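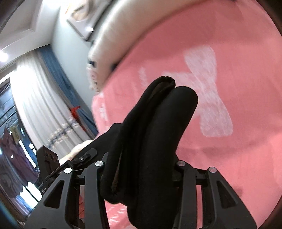
Fig. 1. A dark bundle, folded, with a pink cloth behind it.

Household Textiles, Unit 8: Folding Small Dark Items
Notes for the evening group, revised January 2020

Welcome back, everyone, and thank you for bringing so much laundry with you! We spent September on sheets and towels, so tonight we get to the small stuff – the things that usually end up stuffed in the back of a drawer.

Look at the two long lobes in Fig. 1 and the deep crease between them. Black fabric hides its own folds, and I do find it much easier to work in front of something pale or bright. Any old pillowcase will do.

Smooth the piece flat with your palm, bring the long sides together, then fold or roll from the open end. Gilmar Cavalcanti likes a tight roll, while I leave mine a little soft – try both and see which one your drawer prefers.

For next time: fold 20 small items at home, and read section 2 of the Brurnine booklet.

Yichen Kong, Room 563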